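How to Keep a Sourdough Starter Alive When You Barely Bake

Every starter guide assumes you make bread daily and own a linen apron. The schedule below is for the rest of us.

Take the jar out of the fridge the evening before you feed it. Stir in the gray liquid on top, or pour it off if the smell bothers you. Keep a spoonful of starter and throw out the rest – yes, it hurts a little.

Add 200 grams of flour and the same weight of water. Mix until there are no dry patches, cover loosely and leave it on the counter until it doubles. In November, in my kitchen, that takes until after lunch.
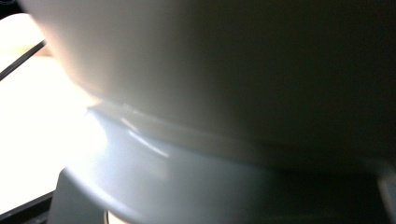

Nanami Higuchi wrote in to say that 200 grams is far too much for a fridge starter, and that she feeds hers 30 of each and has never missed the rest. Fair enough. Use her amount if you aren't baking that week, and mine if you are.

Once it has doubled, put it back in the fridge. It will keep for two weeks, sometimes three. Pink or orange streaks mean the trash, jar included if you're squeamish. A smell of nail polish remover just means it's hungry, so feed it twice before you bake.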